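Speaker notes: Budgeting for hand-held grippers, year two
Baltasar Herrera, Lasia facilities and equipment planning

Slide 1. Say hello, thank Lalit Ahuja for the slot. Questions at the end, but stop me if a number is unclear.

Slide 2. What we asked for last year. One line, "grippers," and a total. Finance sent it back. Mattes Brandes split it into three lines: the grippers, the printed marker cubes, and the furniture the tasks are done on. Keep those lines separate on your own sheet.

Slide 3. Prices. Gripper pair from Plonlow, $529. Spare pads and cables for the year, $310. Desk with hutch, $397. Read these out slowly.

Slides 4 and 5. Leave each one up for a few seconds.

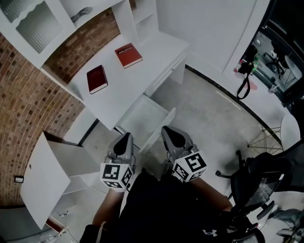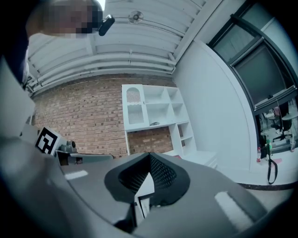 Grippers with marker cubes, in both.

Will be asked: Should we buy the spare parts with the first order or wait?
Buy them with the first order. Shipping is charged per order, and the second approval took us longer than the first.

Slide 6. Hours. The work costs more than the tools. We set aside $3,000 for operator time through May and it should be its own line.

Slide 7. Quotes. We got one from Plonlow and one from Killiditz. Killiditz was lower on the grippers and higher on parts. Thongchai Tanasarn has both if anyone wants copies.

Slide 8. Next steps. Draft sheets go to Thongchai. Leave the slide up during questions.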